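Wednesday, late

The boiler man said between eight and one, so I was up at seven, dressed like someone who owns a boiler on purpose. He came at ten to one. In the hours between I cleaned the kettle, read the back of the descaler packet, and decided once and for all to learn to bake bread properly. I make this decision every year when the weather turns. It has never yet survived contact with bread.

This time there is a starter. I got it on Sunday from the stall at Hescombe market, in a jam jar with a bit of cloth on top, and the woman assured me it was very lively. It was lively in the car. There is now a patch on the passenger seat that will outlast the car, and the whole thing smells like a brewery that has had bad news. I wiped it down with Tullex, which says on the bottle that it lifts anything from fabric. It lifted the colour.

The rules, as far as I can gather, are that you throw half of it away every day and then feed the other half so that there is enough to throw away tomorrow. I have had jobs like this. The book wants 100 grams of flour and 100 of water, weighed, and is very stern about cups. My scales are the old Lovico ones with the dial, which think the empty bowl weighs more on damp days. I went by eye. The book can come round and complain.

Monday it did nothing. Tuesday it did nothing until about the time I was leaving for the dentist, when it rose, looked marvellous and went down again before I could get my coat off at the other end. I know this only from the tidemark on the jar. I put an elastic band round the glass to show where it had started from and now I check the elastic band more often than I check the post.

This morning, at last, some dough. I used 700 grams of strong white, which is all of what I had, and half a packet of something brown I found behind the lentils. It came out like wet plaster. The book says wet dough is good dough and that a beginner always adds too much flour, so I stood there adding none, up to the wrists, while the phone rang. It rang off. It rang again. It was the boiler man, naturally, asking if there was parking. I answered with my elbow.

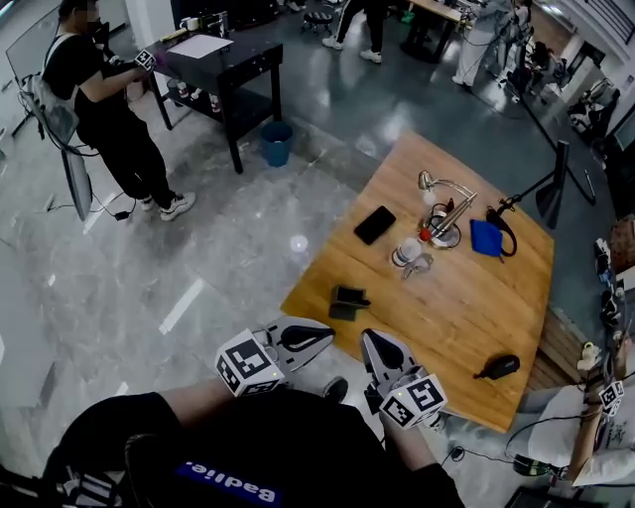 You want to leave it alone for half an hour before you even think about kneading, my sister told me when I rang her back with clean hands, and why was I kneading it at all, people don't knead it these days, they fold it. She has been making the stuff for years and never once brought me a loaf, so I had assumed she was bad at it. She isn't, she says. They get eaten. I asked how many folds and she said until it feels right, and I said what does right feel like, and she said I would know. I have had this conversation with her about melons.

So I folded. Every half hour, in between the boiler man's trips to the van. He turned out to have views. His mother does hers in a tin with a lid, no folding, no kneading, straight into the oven from cold, and it's lovely, he says, though he did add that he prefers sliced. He looked at my bowl for a good while with his torch still on. Then he told me the pump was on its way out and that the new one would be here by the end of the month, all being well. Meanwhile I have hot water or heating, whichever I ask for first.

This is more of a problem for the bread than it is for me. The book wants a warm kitchen. Mine was sixteen degrees at two o'clock. I carried the bowl upstairs to the airing cupboard, moved the towels, and then had to move the spare duvet as well, and then couldn't shut the door. It spent the afternoon next to the tank with a shower cap over it. I spent the afternoon in a cardigan.

It did rise. I want that written down. By six it was up to the rim and trembling, and I carried it downstairs as if it were somebody's urn. Getting it out of the bowl was a different matter. A third of it stayed behind, a third went on the worktop as intended and the rest came up my sleeve. I shaped what was left. The book has drawings of this, very calm ones, in which the hands have no dough on them whatever.

Baked for 38 minutes in the old casserole. I'd meant forty, but the handle of the lid had begun to smell. It is flat. It's the shape of a hat somebody has sat on. The crust is so hard that I broke the tip off the good knife and had to go at it with the saw-edged one from the camping box. Inside, though, once you're past the armour, it's rather nice — sour, chewy, big untidy holes that the butter drops straight through on to your trousers. I had four slices with the Ccori marmalade, standing up, and then a fifth sitting down to be fair to it.

Rang my sister to say so. She asked was it flat. I said it was rustic. She said leave it in the fridge overnight next time, after shaping, and bake it cold, and did I want a proper basket for it, she has a spare. I said yes before I remembered that a basket means I'll have to carry on.

Fed the jar before bed. Elastic band back at the bottom. Found dried dough on the light switch, the banister and, for some reason, the inside of my glasses. The heating is off so that I can have a bath.

3 comments

Pipkin
Use your discard for pancakes! Spoonful of sugar and an egg and you'll never throw it away again. Also soak the bowl in COLD water, hot sets it like glue.

moorhen
Flat loaf is nearly always too long in the warm. An airing cupboard all afternoon would do it. Trembling is too far, if it wobbles it wants to be in the oven already.

Dot
What happened with the car seat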